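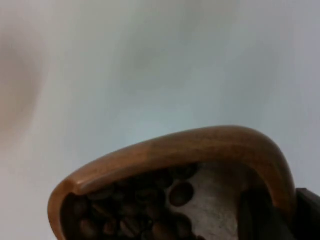

Roasted beans in a wooden-rimmed holder, Mallo tasting room

November report to Jindstead
Prepared by Elin Penry

We spent 28 of the 108 budgeted tasting hours this month. Delyth Parri believes the darker roast is ready to sell. I don't. Only two of nine tasters picked it over the old one, and both had tried it before. The beans look good on display, but looks were never the problem. Steltero's quote for bags is still open, and I would hold that payment until we repeat the tasting with new people.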